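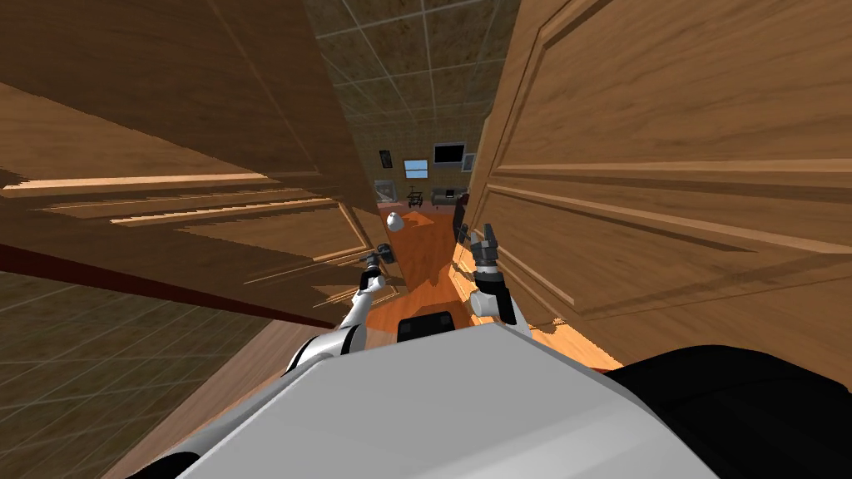

Kalliopi Todorova wrote in to say that the gripper comparison gave her different results on two machines, with the same arms and the same door file on both, and asked which settings have to match before two runs can be set side by side. Section 6 has been rewritten with that in mind. The settings that have to match are listed in 6.2, and the steps that used to be spread over three pages are now in one place.

6. Comparing grippers on the door trials

6.1 Before you start

The door trials run entirely in the Zindstead simulator. You will need:

Zindstead installed and licensed, with the apartment scene pack unpacked
a two-arm robot profile that loads without warnings
at least two gripper profiles (the Cammont parallel gripper and the Fotach short-finger gripper are supplied)
a controller profile, either the built-in one or the Trương controller
around 600 megabytes of free disk space for each full trial, if you are recording the cameras

If you haven't calibrated the arm profile, go back to Section 4 and do that first. A wrist offset that is a little wrong won't show up in free motion, but it will show up as soon as a finger touches a panel.

6.2 Settings that must match

Open Trial > Settings on each machine and check the following against each other. Use Export Settings to save them as a text file if you'd like to compare them line by line.

Physics rate. Leave this at 400 Hz. Lower rates let the fingers sink into the door before contact is resolved, and a soft-fingered profile will look better than it should.

Contact model. Set to Firm. The Springy model is there for older projects only.

Door friction and hinge damping. Both are stored with the scene and not with the trial. If somebody has edited the scene, the trial will pick up their values without telling you.

Random seed. Any number will do, provided it is the same on both machines. An empty seed box means a new seed every run.

Shadow quality. This one matters only if your controller uses camera input. At Low, shadow borders on mouldings come out stepped, and an edge detector may read the steps as part of the door.

Note: Graphics drivers can override shadow quality. If the log shows "shadow: external", the value in the settings box is being ignored.

6.3 Fitting a gripper profile

1. Stop the simulation. The Gripper menu is greyed out while physics is running.

2. Open Robot > End Effectors and choose Left, Right or Both. For a first comparison choose Both, so that each run uses one gripper type on the two arms.

3. Select the profile and click Attach. The old gripper is removed for you.

4. Check the mounting angle. The Cammont profile attaches at zero degrees. The Fotach profile was drawn to a different flange standard and must be turned by 90 degrees, or its fingers will close across the wrong axis.

5. Click Open, then Close, and watch the fingers in the wrist view. They should travel evenly and meet at the centre line.

6. Save the robot profile under a new name. Don't save over the supplied one.

Caution: The finger travel limits belong to the gripper profile, but the force limit belongs to the controller. After changing grippers, re-enter the force limit by hand. A limit left over from a stronger gripper can push a thin door panel straight through its frame, and the run will have to be thrown out.

6.4 Placing the robot

The start position affects the score more than most people expect. Use the same one for every gripper in a comparison.

1. Load the scene and choose Place Robot.

2. Pick one of the stored start positions, or drag the base to where you want it. Keep enough room on both sides for the elbows to swing. Furniture counts as an obstacle, and the base will refuse to settle if it overlaps a bed, a cart or a couch.

3. Turn the base to face the doorway or cabinet. Small errors are fine. The controller corrects them in its first move.

4. Set the head camera. Roll is preserved from the last session – if the room comes up tilted, click Level Camera, or leave it as is and tick Ignore Roll. The physics is the same either way, but a camera-driven controller must be given the same roll in every run.

5. Raise both arms to the ready pose with Arms > Ready. The grippers should be in view of the head camera and clear of the door leaves.

6. Click Store Position and give it a name you will recognise later.

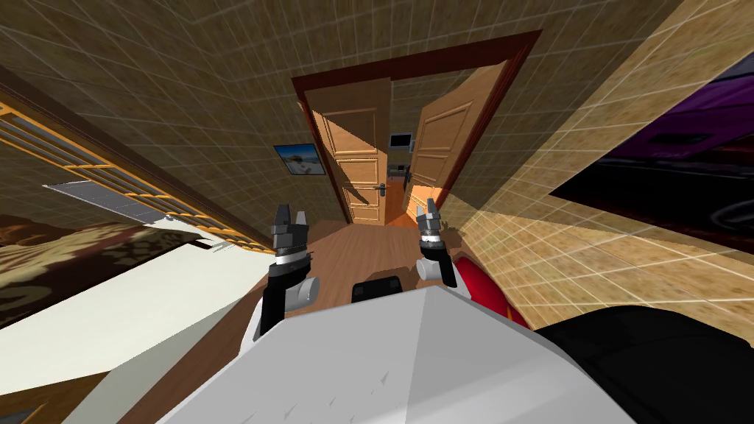 Once the position is stored, it can be called up from any trial in the same project. It holds the base, the camera and both arm poses, but not the gripper opening. That is set at the start of each run from the value in Trial > Start State, and the default is fully open.

Note: Stored positions are tied to the scene version. If you update the scene pack, the positions are kept but marked with an asterisk, and you'll be asked to confirm each one before it can be used.

6.5 Running the comparison

1. Choose Trial > New Comparison.

2. Add each saved robot profile to the list. The order doesn't affect the scores, though the first one is used as the baseline in the charts.

3. Choose the tasks. For room doors there are Push Leaf and Pull Lever. For cabinets there are Hook Edge, Grip Handle and Part Doors, which begins with the gripper facing the seam between two closed doors.

4. Set the number of attempts for each task. We suggest 21. Fewer is fine for checking that everything works, but the spread will be too wide to separate two similar grippers.

5. Choose what to record. Contact forces and joint positions are always kept. Camera views are optional and slow the run down a good deal.

6. Click Start. You can leave the machine running overnight. If the power-saving mode on your computer kicks in, the run pauses and picks up at the next attempt.

Caution: Do not edit a gripper profile while a comparison is running, even from a second window. Zindstead reads the profile again at the start of every attempt, and your changes will take effect halfway through.

6.6 Checking the wrist view

Before a long run, play one attempt of each cabinet task at quarter speed with the wrist view open. Look for three faults.

Fingers passing into the wood. Usually the physics rate, sometimes a gripper profile with its collision shape switched off.

Gripper body touching before the fingers do. The approach distance is too short for that profile. Increase it in Task > Approach and use the new value for all the grippers, including the ones that were fine before.

Fingers arriving to one side of the seam. Check the mounting angle from 6.3, then the wrist offset in Section 4.

If you're using the Trương controller, turn off Auto Recentre for this check. It will hide the third fault by steering the wrist back at the last moment.

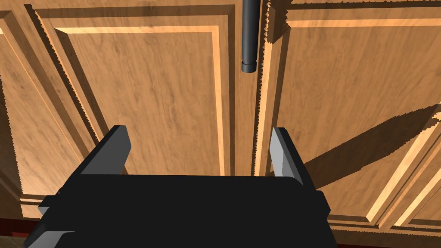
Can I fit a different gripper on each arm and score them in the same run?

You can, but the scores will be for the pair, and Zindstead won't split them. Tasks that use only one arm can be scored separately by setting Active Arm to Left or Right. For anything that uses two, run each gripper on both arms first and keep the mixed run as an extra.

6.7 Reading the results

Results open in a table when the last attempt finishes, and are also saved in the project folder. Each line shows the task, the gripper profile, the success rate, the median time and the peak contact force. Attempts that ended in an error are listed at the bottom and left out of the rates.

A gripper can have a good success rate and a high peak force. Sort by force before you decide anything. In the cabinet tasks especially, a profile may be opening the doors by shoving them, and a real cabinet wouldn't put up with it.

To send a result to somebody else, use File > Pack Comparison. The packed file includes the settings from 6.2, the stored position and the seed. Camera recordings are left out unless you tick the box.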